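Geter Shared Workshop – Build Your Own Arm, Handout 4
Work surfaces, the pusher, and your first block runs

Welcome back, everybody! Last time we got the arms moving and I let you all wave them around for far too long, so tonight we're catching up. Bring your laptop, your arm, your power supply (labeled, please, I am begging you) and the notes from Handout 3 with your joint limits on them.

What I want by the end of the evening is for your arm to touch a block and move it where you meant it to go. No grabbing yet. Grippers are Handout 6, and I know some of you already printed one, and it can stay in your bag.

1. Why we push first

Pushing sounds like the baby version of picking things up, and I thought so too until I spent most of January doing it badly. A block you push can turn, slide off the side of the tip, or bump into its neighbor and take that along too. You learn a lot about your arm from that! If your base is a bit loose you'll see it right away, and if your height is wrong by a hair you'll either sail over the top of the block or scrape the board.

The code is also shorter. Your script needs a start point, an end point and a height, and that's pretty much the whole thing. I put a starter version in the class folder under the name Lutine (it's what I call my own arm project, sorry, I should have renamed it). Copy it before you change anything.

2. The board and what sits on it

Pegboard makes a great base for this kind of thing. You get a grid for free, you can move your fixtures and put them back in the same holes, and it's cheap. Mine is blue and I've stopped noticing how loud it is. On top of it goes a flat wooden board. I like maple, pale and smooth, but anything flat and not too shiny will do. Put a straightedge across it in both directions before you trust it. I once lost a whole evening to a board with a dip in it, and I was blaming the software the entire time.

For the blocks, get a mix of shapes. Round ones, stars, hearts and six-sided ones all behave differently when you push them, and strong colors help later when we add the vision part. Start with a few groups and leave yourself plenty of bare wood to push into.

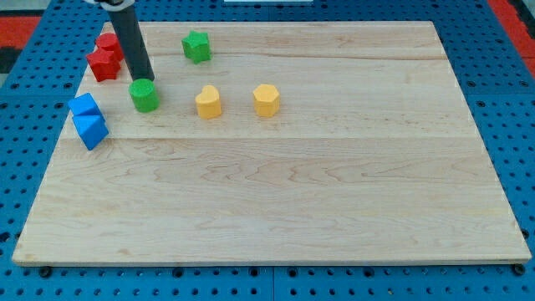
3. The pusher tip

Your pusher is a straight rod with a flat, round end. Longer is nicer because it keeps the rest of the arm away from your blocks, but a long rod also flexes and magnifies any wobble up at the mount. If it rattles when you tap it, fix that first.

Set your height like this. Bring the tip down over bare wood until a sheet of paper just drags under it, then come up 2 mm. Write that number down – on paper, not in your head – and put it in the script as your push height. The travel height should clear your tallest block with room to spare.

4. Speed

The starter script has the speed set to 12. Leave it there. The scale goes to 600 and I promise you will not enjoy what happens up there. If your arm stutters at low speed, it's usually the Draketti driver board asking for a cleaner power supply, so try the bench supply by the window before you start swapping parts.

5. What to do tonight

Do a dry run with no blocks on the board and one hand near the off switch.

Put one round block down by itself and push it toward you, a short distance. Repeat until it's boring.

Swap in a star and do the same push. Watch which way it turns, and write it down with a little sketch.

Add a second block close to the first and try to move only one of them. Lower the tip behind the block you want, well clear of the other one, and then push.

Save your log each time. The Tiwari logger writes a new file per run, so put the shape in the file name or you'll never sort them out. Mine got up to 419 files and I had called half of them "test".

6. For next time

Bring your sketches and your best log file. We'll mount the cameras and start finding blocks by color, so have a think about where yours could go without the arm hitting it. Please also wipe down your board and put the blocks back in the tub by the sink!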